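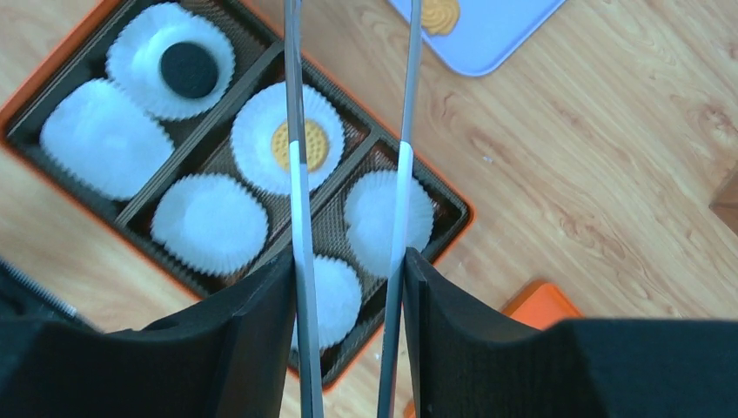 Brirnmont Public Library | Office of Reader Services

Notes from the Desk: Reducing the Overdue List

Readers of this page will recall that the library ended daily fines on adult books last August. The office has since received a number of letters on the subject, several of them critical, and I should like to set out how the change has been carried out and where it still falls short.

Under the former rules, a borrower who owed more than a set amount lost the use of the card until the balance was paid in full. By the time the rules were reviewed, 4,000 cards were blocked in this way. Roughly 2,000 of them had not been used for several years, and many belonged to people who had first signed up as schoolchildren. Letters were sent to every address on file. A good many came back unopened, chiefly from the streets near the Campbell branch, where tenants change often.

All of those cards have now been restored. A borrower may keep a book for 35 days, after which a reminder is mailed or sent by e-mail. If the book is still out after 2 reminders, the borrower is billed for a replacement copy, and the bill is canceled when the book comes back in fair condition. Water damage and missing pages are still charged.

The most common complaint concerns waiting lists. Readers who have asked for a popular title believe that it now takes longer to reach them, and in the case of new novels I am inclined to agree. The office has bought extra copies of the titles most in demand, although the budget for this is small and large print has had to come first. Requests placed at the Pelorgate branch also travel by van only on Friday, and this adds days to the wait whatever the rules on fines may be.

A second complaint is that the new rules are unfair to those who always paid. I understand the feeling. My own view, after many years at the front desk, is that the fines did little to bring books back and took up a great deal of staff time in small change and argument. Other members of the office see the matter differently, and their comments have been kept with the letters.

Borrowers who are unsure whether an old card is in working order may ask at either branch. Proof of address is required, but the old card itself is not.

Nuria Gudeta
Reader Services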